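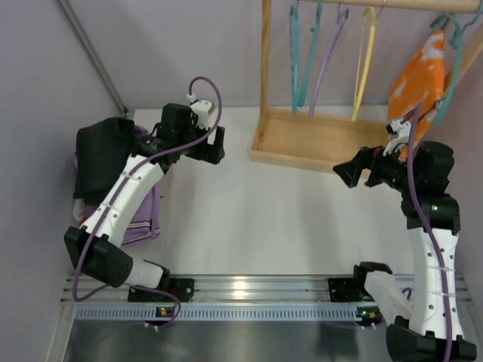

Laundry Bench: Folding and Storage
Katano Textile Care, gallery page 3
Compiled by Halima Kinyua, September 2018

This page covers the folding bench and the routine for small loads of mixed clothing. Folding practice follows the Ashby sheet, with changes by Dindo Macaraeg where the sheet gives no size.

Folding bench, white work surface. Folded fabrics are stacked at the back left corner. An orange garment hangs on the right, and a wooden tray is on the same side.

Bench notes

Work surface. Smooth and white. Wipe down before each load and let it dry fully. Lint shows up quickly on white, and dark knits should be checked for it before they are stacked.

Folded pile. Heavier pieces go at the bottom. Fold edges face the front, open edges face the wall. Maximum pile height is 30 cm; start a second pile beyond that. Pieces of different widths are refolded to the width of the widest piece in the pile.

Hanging items. Woven garments with a collar or a pressed front are hung. Knits are folded, as hanging stretches the shoulders. Close the top button on shirts before hanging. Leave a gap between a hanging garment and anything standing next to it.

Tray. Trays are used for moving pieces between bench and shelf. Inspect wooden trays for raised grain and splinters every month, and sand with the grain if a cloth snags when drawn across the base. Do not put damp fabric on bare wood.

Room conditions. Target temperature is 20 °C. Folded stock is aired for a full day before it goes into closed storage.

Labels. Shelf labels use the Jundis numbering. Label 706 was issued twice in July and has been withdrawn; pieces carrying it should be relabeled before shelving.

Corrections to the bench notes go to Halima Kinyua. Requests for the folding sheet in large print go to Khadija Bouazza.

Gallery index | Previous page | Next page: Shelving and labels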